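Folding by Example: An Interview with the Laltlow Demonstration Laboratory

Research News, Wastimell Institute

The Laltlow laboratory occupies an upper floor of the Zurnasgate building, and for most of the past year its principal business has been cardboard. The group collects demonstrations of two-armed handling tasks, which are then used to train a control system for packing work. Research News spoke to the head of the laboratory in May, shortly after the close of the second collection period.

The aim, the head of the laboratory explained, is to obtain examples that a learning system can follow from start to finish. "A person guides both arms through the task, and we record what the arms did together with what the cameras saw. One such recording is called an episode. The system is never given a written rule for where a flap should go. It has only the episodes."

The second collection period, known internally as Adjei, was set a target of 400 accepted episodes of small boxes being picked up, turned, opened and closed. Each operator works for no more than 65 minutes before handing over to a colleague. The limit was introduced after the first period, when a review found that episodes recorded late in a long session were slower and contained more hesitation.

"We had assumed that tiredness would produce dropped boxes," the head of the laboratory said. "What we found was a great many small pauses. A system trained on those pauses will learn to pause, and it will do so for no reason that anyone can discover afterwards."
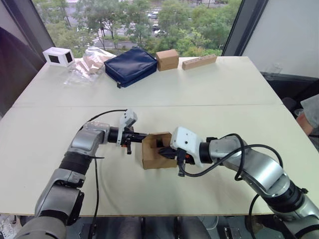 Why use two arms for such a small box?

The second arm steadies the cardboard while the first one works on it. A light box slides away when it is pushed from one side, and a flap cannot be tucked in unless something holds the rest of the box still.

The laboratory chose cardboard over rigid containers after some debate. Rigid parts behave in the same way each time they are handled, and the first collection period relied on them heavily. Card bends, springs back and becomes softer along its creases with use. The head of the laboratory regards this as an advantage for training, although it makes the operators' work harder. "A box that has been folded many times is a different object from a new one. We keep the old ones in use for as long as they will still close. If every example showed a crisp new box, the system would be helpless on the first worn one it met."

Objects unrelated to the task are also left within view during recording, and they are changed between sessions. According to the laboratory, early models had come to depend on the appearance of an otherwise bare table and performed poorly when anything was added to it. Pouches, bags and blocks now stand along the back as a matter of routine.

The most demanding part of the work is closing the lid. Operators are asked to complete it in a single continuous attempt where possible, but attempts that go wrong and are then put right are kept as well — a change of policy from the first period, when they were deleted. Such episodes carry a separate label so that they can be included in training or left out.
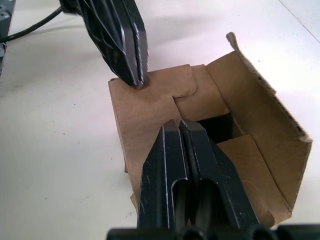 Close view of the grippers at the box lid, one with its fingertips on the front flap.

Views taken close to the fingers have become central to the method. A camera placed higher up gives the general position of the box, but the arms themselves often hide the point of contact. "At the moment when a tab goes into a slot, the upper camera may see nothing useful," the head of the laboratory said. "The near view is frequently the only record of what happened."

Every episode is checked by two members of staff who did not record it. They confirm that the camera streams are complete and that the label agrees with the outcome. Where they differ, the episode is set aside and discussed at the Friday meeting.

Asked whether more data would solve the remaining difficulties, the head of the laboratory was cautious. "We could record a great deal more of the same thing and learn very little from it. I would prefer a smaller number of episodes with more variety in the boxes, the lighting and the people operating the arms."

A third collection period is planned at Zurnasgate. It will introduce 5 further sizes of box, and operators will begin placing items inside before the lid is closed.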